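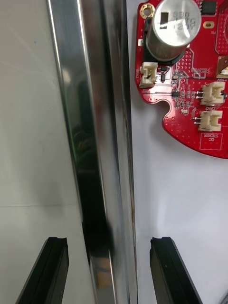

*Red board, upper right, next to the steel bar. The capacitor says 330.*

# Greltness parts notes

A plain-text inventory of circuit boards, connectors, brackets and other things that were too good to throw out. It began as a list taped inside a cabinet door and has since acquired a folder structure, which is how these things get out of hand.

Last full pass: January 2020.

## What you get

- `boards.csv`, one row per board
- `loose.csv`, parts that came off boards or never made it onto one
- `hardware.csv`, screws, standoffs, bars, rails, and a regrettable number of brackets
- `notes/`, free text, spelling not guaranteed

There are 3942 rows across the three tables. Of those, 326 are boards. More than 3000 are in `hardware.csv`, and yes, we sort the brackets.

## Columns in `boards.csv`

| Column | Meaning |
|---|---|
| `id` | Our number. Gaps are normal. |
| `color` | Solder mask color, one word |
| `outline` | `rect`, `round` or `odd` |
| `marks` | Whatever is printed on the biggest part, copied as read |
| `conn` | Connector type, pins per connector |
| `bin` | Where it lives, or lived |
| `state` | `untested`, `works`, `dead`, `argued over` |

The board in the picture goes in as `red`, `odd`, with white two-pin wire connectors. There's a half-round notch on the lower left side, so it gets the `notched` tag too. We don't have a column for "handsome," although it has been requested.

## About the `marks` column

Copy what you can read and stop there. On this capacitor the top line is 330 and there is a 120V underneath. The line between them is only partly legible, so it goes in as `?`. Please don't fill it in from memory, from a catalog, or from a strong feeling. Version 1 had a lot of strong feelings in it.

Units are left out unless they are printed. A bare number is a bare number.

## Bins

Bins are named after the boxes they started in: Luvance, Mahama and Irkano. Luvance is boards, Mahama is loose parts, Irkano is hardware. The labels stuck and the contents mostly follow them. If a board is missing from Luvance, try the bottom of Irkano before you file an issue.

## Known problems

- `color` has both `red` and `reddish`. Merging them is on the list.
- Version 2 renumbered the connectors and missed a few.
- `state` is `untested` for most boards. Treat it as the default and not as a promise.
- Some rows in `hardware.csv` say only `bar, shiny`. We know.

## Adding rows

One board per row, one row per commit if you can stand it. Check the id isn't taken. Put damage in `notes/`, with the id as the file name. New bracket types need an issue first, and it may sit there until June.

## License

Use the tables for anything you like. The parts themselves are not included.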